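The Patient Hand

Marloes Segers had promised her aunt that she would stay in the job until the end of April, and it was already past that, and she was still there, sitting in the blue chair at Skov with the little control handle in her lap and a cup of tea going cold on the windowsill beside her.

It was not the job she had trained for. She had spent eleven years teaching people to play the cello, mostly children, and then her shoulder had gone, and the doctor had said something gentle about repetitive strain, and Binta Akinola from the apartment upstairs had knocked one evening with a pot of soup and an idea. The place where she worked was looking for people with good hands. They did not need strong hands, Binta said, sitting down without being asked, the way she always did. They wanted the kind that knew how to be slow. You rested your arm on a cushion and the robot did all the reaching.

"I don't know one thing about robots," Marloes had said.

"Neither does the robot," said Binta, and helped herself to the bread.

So now Marloes spent her mornings moving an arm that was not hers. When she turned her wrist, it turned its wrist. When she squeezed the handle, the gripper closed, a little after she did, like a student at the back of the orchestra who is watching the others for the beat. Everything she did was recorded, and in the afternoon Wichai Srisuk, who had a desk full of orange peels and a very soft voice, would feed the mornings to the machine, and overnight the machine would try to learn what she had meant.

What she had meant! That was the part she took home with her. With the children it had been the same. You could put a child's fingers on the string, one after another, and the note would come out perfectly well, and you still would not have told the child anything about why. She used to hold the bow along with them, her hand over theirs, for whole minutes at a time, and then take her hand away so gradually that they never noticed it was gone. She had been proud of that.

The task for the spring was picking up whatever was in the bin. It sounded like nothing when Wichai explained it, and he explained it twice, apologizing both times. One thing at a time, in any order she liked, and lift it cleanly. She had done it 1366 times by his log, and she had come to have opinions. The sunglasses were vain and did not like to be touched. The yellow block was honest. The long red thing with the wide head she had never learned the proper name for, and she thought of it as the oar.

And then there was the cup. 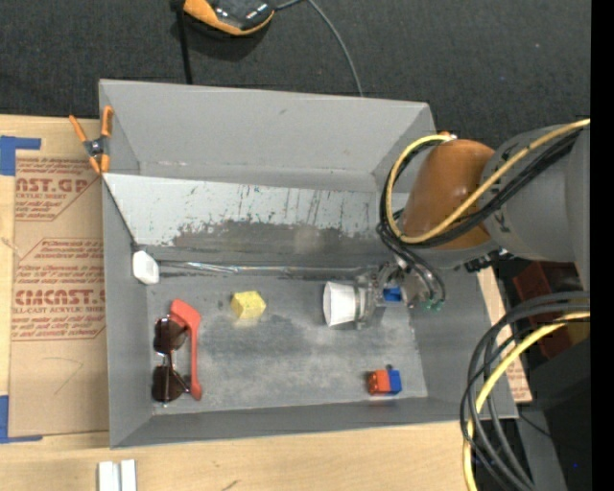 Page 38

The cup was a good-natured object when it stood up, and a perfect nuisance when it lay down. If you took it by the wide end it wanted to swing. If you took it around the middle it rolled, quite slowly, as though it had remembered an errand on the other side of the bin. Marloes had found, somewhere in her second week, that the way to do it was to come in from the side and take the narrow end, and then to wait. You did not lift. You held on for the length of one slow breath until the cup had made up its mind, and then you went up together.

The machine did not wait. It had learned the rest of her beautifully. It came in from the side, it found the narrow end, it closed just as firmly as she would have closed — and then up it went at once, in a hurry, and the cup twisted out and dropped back among the other things with a little clatter that she had begun to hear in her sleep.

"It's the pause," she told Wichai. "It's leaving out the pause."

Wichai peeled an orange and thought about it. He was a person who could think about something for a whole orange. "I think I may be the one leaving it out," he said at last, looking unhappy. "There's a step where I trim the recordings. Anywhere the arm isn't moving, I cut. Sem asked me to, to save space. It all looked like nothing happening."

Marloes laughed until she had to put the handle down. She thought of every rest in every piece of music she had ever taught, and of small Sem Jacobs himself, who ran the whole floor now in a pressed shirt and who had once, at the age of nine, been her very worst student on exactly this point. He had played straight through the rests like a boy running for a bus. She had written WAIT in his part in green pencil, on every line, and his mother had called to ask whether something was the matter.

She went and found him in the hallway by the copier.

"Sem," she said, "you've done it again."

He went pink before he even knew what it was, and that pleased her more than it should have. She told him about the cup. He listened with his head on one side, and she could see him hunting around for the budget, and the storage, and the people at Grilach who wanted their results in three weeks, and then she could see him give it up.

"How long is the pause?" he asked.

"As long as it needs."

"Miss Segers, I have to write down a number."

"Then write down a breath," she said, and went back to her chair.

They put the stillness back in. It took Wichai most of an evening, and Binta stayed to keep him company and brought the rest of the soup down from the kitchen. In the morning Marloes did six more for good measure, and she did them with particular care, coming in from the side and closing and then simply holding on, feeling nothing through the handle at all and feeling the cup all the same. It was the oddest thing about the work, and she had never been able to explain it to her aunt. Her shoulder did not hurt. The rain was going down the window.

The next day she came in early, with her coat still wet, and Wichai was already there. He had laid the cup on its side in the bin and he had not started anything. He had been waiting for her, he said, it didn't seem right otherwise.

She sat down in the blue chair out of habit, and then saw that the handle was hanging on its hook across the room, and left it there. She folded her hands in her lap.

Wichai pressed the key. The arm leaned in from the side, found the narrow end of the cup, and closed.

Marloes breathed in.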